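How to keep a drinks table from turning into a swamp

By Ineke Mertens. Filed under: Kitchens, Shared and Otherwise

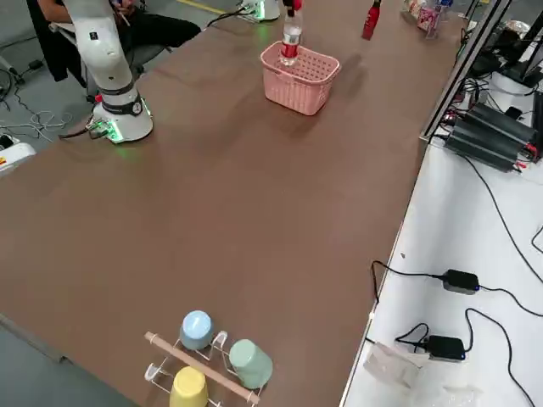 Cup rack in front, pink basket behind it, small wrapped items kept to the far side.

I have looked after the drinks table at work for two years, which was never in my job description, and I do the same thing at home for a household that believes cups wash themselves. The method below suits any long table that has to hold bottles, cups and something to nibble. It takes one evening to set up and then a few minutes a day, usually yours.

What you need

A plastic basket with holes in it
A cup rack
Plastic cups in different colors
A cloth
A marker
Some tolerance for your fellow man

Step 1. Take everything off

All of it. Yes, the jar of sugar packets too. Wipe the table down, let it dry, and put aside anything you can't identify. When I did this at the Gollora office I found a lid collection that matched no container in the building. Griet Smits wanted to keep it in case the containers came back. They did not come back.

Step 2. Give the bottles a basket

Bottles wander. Put one down by the wall at nine in the morning and by lunch it's next to someone's keyboard. A basket gives it an address. Get one with perforated sides so drips can get out and air can get in, and with a rim you can grab like a handle when it's time to wipe underneath. Ours is pink, so even people who "didn't see it" saw it.

Stand the bottles upright, caps on and tight. Don't pack the basket full. If you have to wrestle one bottle out past three others, you'll leave it on the table next time, and so will everybody else.

Metal bottles can stand outside the basket. They're usually somebody's own, and people get touchy about having their own bottle filed.

Step 3. Hang the cups upside down

A cup left right side up collects dust and, in summer, wildlife. A cup left upside down flat on the table seals in a little puddle and smells like a pond by October. Hang it on a rack and you avoid both. I like a clear acrylic one with a wooden dowel, mostly because it doesn't look like dental equipment.

Shake each cup hard over the sink before you hang it. If you skip this, put the cloth under the rack and think about what you've done.

Step 4. One color each

Pale blue, mint green and yellow are easy to tell apart across a room. Assign them. Write the list down, tape it up, and expect one appeal. Kirsty Mowat held out for mint green and got it by being at the table first.

If you run out of colors, put initials on the bottom with the marker. On the bottom, please. On the side it looks like a kindergarten.

Step 5. Snacks at the far end

Keep wrapped snacks in one small cluster, well away from the cups. Crumbs are drawn to wet plastic. Small bottles can live beside the snacks if the basket is taken up with bigger ones.

Leave some bare table between the groups. Somebody will ask what the gap is for. It's for putting your cup down while you pour.

Keeping it up

End of the day: cups on the rack, caps checked, wrappers in the trash. Once a week, lift the basket by its rim and wipe under it. Rinse the basket itself when you notice it's gone sticky, and then again about as soon as you've told everyone you rinsed it.

Wilma Boersma wrote in to ask whether a dish towel would do instead of a rack. It will, for a day or so. Then you have a damp towel with cups on it, and you need somewhere to hang the towel.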